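Telden to Test Private Wells for Free Through the End of June

By Haruna Tsuchiya
Updated 4:20 p.m.

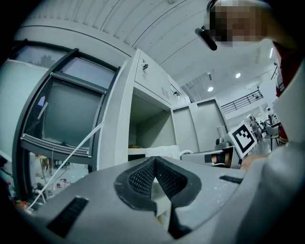
A fume hood with its sash partly raised, and small bottles with red caps on the bench.

Residents of Telden who get their drinking water from a private well can have it tested at no charge through the end of June, the county health office said.

The program covers 300 households on a first-come basis. It will check for nitrate, arsenic, lead and coliform bacteria. A similar set of tests normally costs a homeowner more than $200 at a commercial lab, according to the office.

Homes on the town water system are not eligible. That water is tested under a separate schedule, and the results are mailed out with the spring bill.

The county decided to offer the tests after a small survey last fall along Durna Road and the farm lanes south of it. Of 37 wells sampled, six had nitrate above the federal limit of 10 milligrams per liter. Two others tested positive for coliform bacteria. All eight owners were notified by phone and then by letter.

Most of the wells with high nitrate were shallow and more than 20 years old. The survey report did not name a single source. It listed fertilizer, aging septic systems and manure storage as possible causes, and said more sampling would be needed before drawing a line to any one of them.

High nitrate is a particular concern for infants under six months, because it can interfere with the way blood carries oxygen. Boiling the water does not help and can make the level higher as water steams off. The county advises families with a baby to use bottled water for formula until they have a result in hand.

Nitrate has no taste, color or smell at the levels found in the survey. Several owners told the county they had been drinking from the same well for years and had never thought to check it.

How to take part

Sample kits can be picked up at the health office counter in Telden, at the Durna branch library, or at the Villalba feed store on Route 18. Each kit holds two bottles, a form and a set of instructions. One bottle is for bacteria and should not be opened until the moment it is filled.

Samples should come from a cold kitchen tap, with the aerator screen taken off and the water run for five minutes first. If the house has a softener or a filter under the sink, the form asks whether the sample was taken before or after it. The county would like the untreated water if there is a way to get it, such as an outside spigot close to the pressure tank.

Lead is handled differently. For that test the water needs to sit in the pipes for at least six hours, so the kit includes a third, smaller bottle for people who ask for it. Homes built before 1988 are encouraged to ask.

Filled bottles go back to the health office only, not to the library or the feed store. They have to arrive within 24 hours, kept cool, and before 2 p.m. so the bacteria test can be started the same day. A regular picnic cooler with an ice pack is fine. Bottles that come in late will be turned away and the household will be given a new kit.

Results should take two to three weeks. They will be mailed, and anyone with a positive bacteria test will get a call sooner. The county said it will not post results by address. Totals by area will be published in the fall.

What happens with a bad result

A well that fails for bacteria can often be treated by the owner with a chlorine flush, and the county has a printed guide for that. The well should then be tested again, and the second test is also free under the program.

Nitrate and arsenic are harder to deal with. A whole-house system can run into the thousands of dollars. An under-sink reverse osmosis unit costs much less and is enough for drinking and cooking water in most cases. Low-interest loans are available through the county for households under an income limit, with applications at the same counter where the kits are handed out.

In some cases the cheapest fix is at the well itself. Cracked caps, missing seals and casings that end at or below ground level let surface water run straight in after a storm. Staff will visit any property with a failed test and look over the well head if the owner asks for it. The visit is free and does not lead to a fine, the office said.

Renters can pick up a kit too. They do not need permission from the landlord to sample a tap inside their home, but repairs to the well are up to the owner of the property.

The town of Mondance, which ran its own free program two years ago, had nearly 300 wells tested before its money ran out. Residents there can no longer get a free test, and the Telden program does not cover them. Mondance still sells kits at a reduced price from its town hall.

Telden has set aside enough money for one round. Whether it will be offered again next year depends on how many households take part and on the county budget, which comes up for a vote in September.

Kits are available from 8:30 a.m. to 4 p.m. There is no need to call ahead, but only one kit will be given to each address. Owners with more than one well on the same property should mention that at the counter — a second kit may be set aside if any are left in the last week.

Recent items

Durna Road bridge down to one lane for deck repairs
Villalba library extends evening hours for summer
Mondance council puts off vote on parking fees
County fair seeks entries for baking and quilts
Brush pickup moves to every other week in Telden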